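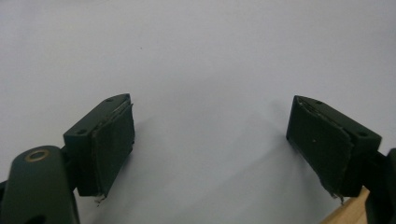
3.2 Calibration à vide et usure des patins

L'estimation de l'ouverture de la pince Clillix repose sur la détection des deux doigts dans l'image de la caméra embarquée. Avant chaque série, l'opérateur enregistre une séquence de référence au-dessus d'un fond blanc uni, sans objet saisi. Les patins sont conservés au-delà de leur premier état d'usure : sur la figure 2, leur bord supérieur est décollé et des fibres claires pendent sous leur bord inférieur. Ces franges modifient le contour apparent du doigt et biaisent une segmentation fondée sur la seule couleur. Nous utilisons donc comme repères les trous de vis de la face supérieure des blocs, que l'usure n'affecte pas.

Figure 2. Doigts de la pince en position ouverte, fond blanc, aucun objet saisi.

Le corpus Halim comprend 154 séquences, dont 34 réservées à l'évaluation.

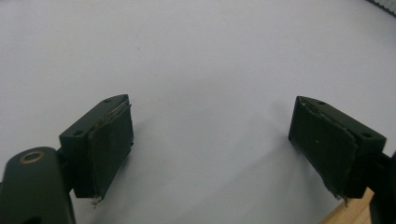 Chaque séquence est rééchantillonnée à 100 images, puis traitée par le module Rason sans réglage supplémentaire. Les ombres portées sur le fond sont écartées par un seuil de contraste local, fixé une fois pour l'ensemble du corpus. Les séquences où l'un des repères est masqué sont conservées et signalées comme incomplètes.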